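25 July 2023

Test kitchen, seeded cracker, batch 13 onward. Allgate brief, still the old version.

Started late, oven 2 took forever to come up and the probe was reading low again. Swapped it for the one out of oven 4. Label the bad one please, I've put it back in the drawer twice now.

Where we were as of last week: batch 12 tasted right but bent. You could fold it. Fine the first evening, bendy by next morning, even in the tin with the good lid. Arash thinks it's the honey pulling water out of the air. I thought we were just rolling too thick. Probably both.

Batch 13 as mixed:
rye flour, the Bakhtiari medium, 166 g
oat flour, blitzed here, 90 g
sunflower seeds 60 g
sesame 40 g
flax, whole, 25 g
salt 5 g
olive oil 45 g
honey 10 g (was 22)
hot water, 120 g to start, ended up at 138

Flour soaks up more every time we open a new bag. Dough looked dry and crumbly at 120, gave it ten minutes and it was still cracking at the edges when pressed. Added water a spoon at a time. At 138 it held together and didn't stick to the paper much. Don't go past that. Batch 9 was 150 and we had to scrape it off.

Rested 30 min covered. Rolled between two sheets of parchment, aimed for 2 mm, got 2 in the middle and closer to 3 at the corners. The Finano pin with the rings is good but the rings are too far apart for our trays, so you can't run it over the full width. Used it for the center, then the plain pin for the outsides.

Scored before baking with the pastry wheel. Deep enough this time, right down to the paper. Last time I was timid about it and they snapped wherever they wanted.

Tray A: 325 F, 35 min, flipped at 20.
Tray B: 350 F, 22 min, no flip.
Tray C: 325 F, 35 min, flipped at 20, then oven off and door cracked for another hour.

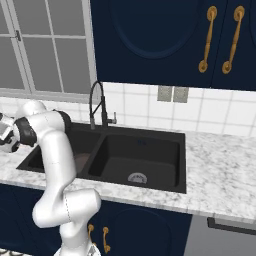
Sink side of the counter, robot arm over the front edge.

Tray A came out pale underneath. Good snap at the corners no wait, the middle. Corners were the thick bits so they had some chew. Sesame barely toasted. Taste a bit flat, like it wanted more salt or more color, I vote color.

Tray B burned at one end and was soft at the other. Oven 4 has that hot spot back left, I know it, I put the tray in the wrong way round anyway. Not a fair test. Flavor on the brown parts was the best of the day though. Nutty, nearly coffee. The black parts obviously not.

Tray C is the one. Snapped clean along every score line. Dry all the way through, even the thick corners. Color same as A to look at but the flax seemd more toasted when chewed. An hour in a dying oven is a long time to tie it up, need to see if 30 min does it.

Water loss, since I finally remembered to weigh before and after:
A lost 24 percent
B didn't weigh, forgot
C lost 29 percent

So that's probably our number. If a tray hasn't dropped by 29 or close to it, back in it goes. Easier than poking at it.

Honey: cutting it to 10 g is noticeable. Less round. Arash Sadeghi came by at lunch, ate four pieces of C standing up and said he didn't miss it. I do a little. Could try date syrup at 10 and see, or put a pinch of sugar in the salt on top. Not going back to 22, the bend isn't worth it.

Topping. Tried three strips on tray C before it went in:
plain flaky salt, fell off half of it
salt plus a brush of water, stuck well, went slightly gray
salt plus thin egg white wash, stuck best, shiny, but then it isn't vegan and Allgate asked for vegan in the April notes

Water brush it is, unless someone has a better idea. Aquafaba? We have the chickpea cans for the Hadus dip anyway. Must drain them Thursday regardless, so save the liquid.

Speaking of Hadus, tasted the crackers with their dip, both versions. The lemon one is too sharp on top of rye, makes it taste sour and kind of dusty. The roasted pepper one is great. I'd tell them that but it's not our job to pick, only to mention.

Broken pieces: keep them. Put the tray A bits through the blitzer for five seconds and used them as crumb on the leftover squash from yesterday. Very good, better than the bread crumb. Could be a thing. Two-line note to go in the ideas folder, I will do it, somebody remind me.

Storage test set up end of day. Four lots of tray C:
tin with paper
tin, no paper
zip bag, air pressed out
open plate on the shelf by the window

Check tomorrow morning, then at day four, then at a week. Snap test only, don't eat them all. Write the result on the tape on the lid and copy in here after. The open plate is just to see how bad it gets, it's supposed to go soft, please don't tidy it away.

Cost not done. The sesame went up. Will redo the sheet once the recipe stops moving.

Next, batch 14:
same dry mix
water 138 straight off, same bag of rye
honey 10 or date syrup 10, split the dough in half
salt up to 6
roll to a true 2, use the wood strips on either side instead of the ring pin, they're in the tall cupbord
bake 325, 20 then flip then 20, oven off 30 min door cracked
weigh EVERYTHING before and after
tray B again at 350 but turned at 11 min, for the flavor

Might also toast the sunflower seeds first. Did that in batch 6 and it went bitter, but that was the whole 35 min at 350 afterward, so not the same.

Parchment nearly out, one roll. Flax fine. Rye is enough for two more batches and a bit. Order both.

Cleaned down 5:40. Oven 2 still off, leave it until the probe's sorted.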